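Flavard white top yellowing near the window - finish or board?

Dratance
Joined: October
Worktop is a Flavard, white, matt, fitted 11 months ago. The half nearest the window has gone cream. The half under the wall cupboards is still the colour it was delivered. No heat source nearby. Cleaned with washing-up liquid and water only. Before I start arguing with the supplier I want to know whether this is the lacquer or the board underneath.

chou_85
Lacquer. A solvent-based polyurethane over white will amber whatever you do, and UV speeds it up. Water-based acrylic mostly doesn't. Check the data sheet for the word "aliphatic". If it says aromatic, or doesn't say, there's your answer.

Lundbridge
Not convinced. I've had melamine-faced board go the same way with no lacquer on it at all. The paper layer yellows. Take a bit off the underside where it overhangs and compare.

Dratance
Underside is bare chipboard, so nothing to compare. Data sheet says "two-part PU" and nothing further.

chou_85
Then assume aromatic. Cheaper hardener, and makers who pay for the other sort tend to say so.

Lundbridge
Or assume nothing and test it. Meths on a cotton bud in a corner. Melamine won't react. A lacquer may soften a bit, although a fully cured two-part probably won't, so a negative result tells you little.

chou_85
So the test is no use on the one finish he says he's got.

Lundbridge
It's of use if the data sheet is for the wrong product. I've been sent the wrong one before.

flat_and_level
Gloss level matters as well. At 85 degrees a matt top shows sheen you don't see at 60, and people often report burnishing as yellowing. Rub a patch with a white cloth and look along it at a low angle. Plain white top, soft shadows:
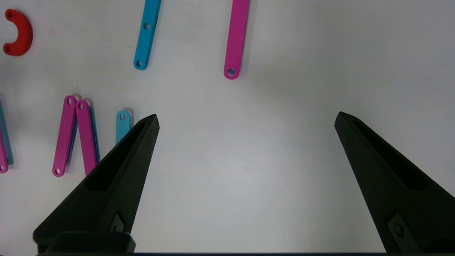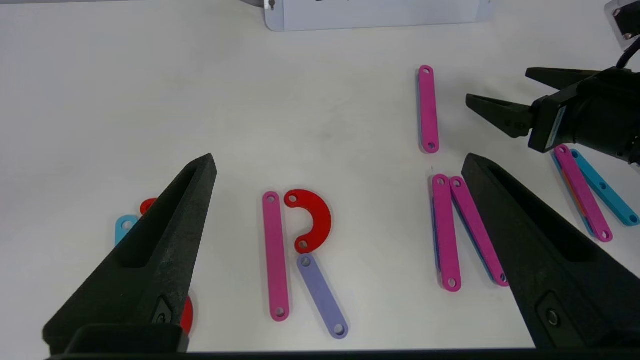

If the patch looks shinier than its surroundings you are polishing the matting agent down. Colour shift looks the same from every angle.

Dratance
Same from every angle. Definitely colour. A sheet of printer paper laid across both halves makes it obvious.

Lundbridge
Printer paper has brightener in it and looks blue in daylight, so it makes any white seem yellow. Use an offcut from the same batch if you kept one.

Dratance
Found one in the loft, still wrapped. It matches the cupboard half. The window half is well off.

chou_85
UV, then. Cut the offcut in two, cover one piece with foil and leave both on the sill. If it moves in a month you have something to send them.

Lundbridge
Agreed on that much. I'd still do the meths.

flat_and_level
What does the warranty say about light? Mine excluded "natural change in tone", on a top that cost over 1,000.

Dratance
Excludes "fading". Doesn't mention yellowing. Foil is on, will post the result.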